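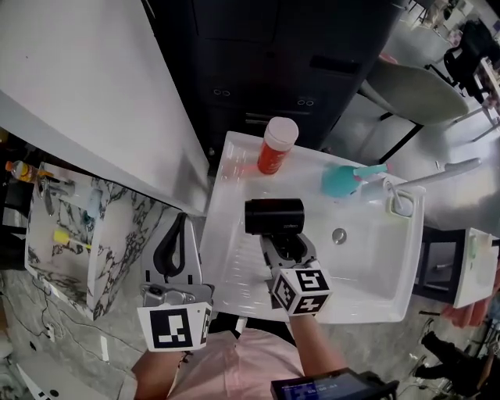
Sastwood Lis Home Seismograph: three months in my basement

Filed under: Reviews > Sensors & Instruments
4 min read

I've wanted a seismograph since I was a kid, and last October I finally caved and bought the Lis from Sastwood. It's their cheapest vertical geophone unit, a squat little can with a network jack on the side and a bubble level on the lid. I live in Brurnoston, where the ground does almost nothing, so I figured I'd mostly be picking up distant quakes and the freight trains. I was right about the trains!

Setup took me an evening. You put the can on bare concrete, turn the feet until the bubble sits in the middle, plug in the network cable and wait for the clock to lock. Mine took ages the first time (the manual says a few minutes, ha) and then locked in no time after I swapped the cable. The web page it serves up is plain and a bit ugly, but you get a live trace, a 24-hour drum view and a spectrogram, and it all loads fine on my old tablet.

It samples at 80 per second, plenty for local stuff and way more than you need for big faraway ones. My first real catch was a long, lazy wave train at breakfast time from a quake on the other side of the Pacific, and I stood there in my socks watching it roll in with my toast going cold. I'd pay for the thing again just for that.

Now the grumbles. The low end drops off early, so the slow surface waves come through looking weaker than they should. There's a correction you can apply in the Jirungate software, which is free, but the menus are a maze and it crashed on me 2 times in one week. I ended up following a walkthrough Bożena Kaczmarczyk posted on the owners' forum and it's been steady from then on. Sastwood really ought to put her notes in the box.

The other thing is noise. My furnace shows up as a fat stripe on the spectrogram, and the washer on spin looks like the end of the world. Moving the can to the far corner helped a lot. I also set an upturned plastic tub over it to keep drafts off, and that cleaned up the overnight trace more than I expected. Don't bother with a rug or foam underneath, by the way. I tried it and the signal went to mush.

Would I get the three-axis version instead? Maybe, if I lived somewhere shakier. It costs roughly double and needs to be lined up with north, and I know myself, I'd never get around to it. For a beginner who likes watching squiggles, the single-axis Lis is a lovely thing to own. I'm knocking off a star for the software and the stingy cable, which barely reached the shelf.

Four out of five from me. Next job is getting the alerts to stop going off every time the 6 a.m. freight comes through.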